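Nuvatport Small Storage Set – README

Contents: notes on the wire baskets, racks and wall coverings used in the Nuvatport set. Maintained by Wing-sze Lu. Layout sheets by A-yeong Cha.

1. Scope

The set covers small open storage in narrow bays: wire-mesh baskets, rod racks, and the surfaces they stand on or hang from. Closed boxes and drawers are listed separately under Brulier. Release 3 holds 818 layout records.

2. Bay with patterned walls

Walls are papered in a swirl pattern, mainly coral, pink, lavender and periwinkle with cream. The paper shows through the mesh of any basket hung against it, so basket outlines should be checked by hand before a record is closed. 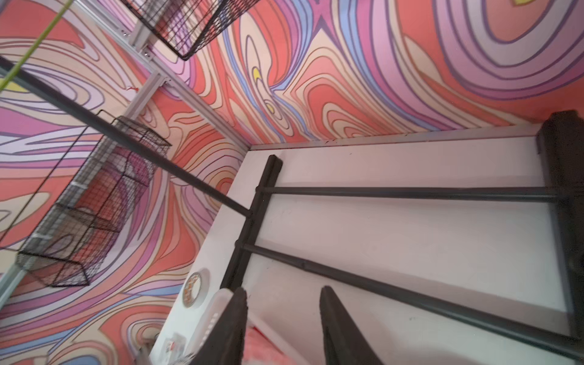
Reading time: 2 min

The basket on the side wall is rectangular, open at the top and attached with thin white cable ties. The black metal rack stands on the white surface and has parallel rods. Record rack and baskets as separate items – the rack is never entered as a basket support.

3. Fields

item_type: basket, rack, rail, surface
mount: wall, standing, unknown
wall_cover: plain, patterned
note: free text, 2000 characters maximum

4. Known issues

Records entered in October use "shelf" and "tabletop" for the same surface. Both map to "surface". Mount values in the Adebisi subset have not been reviewed.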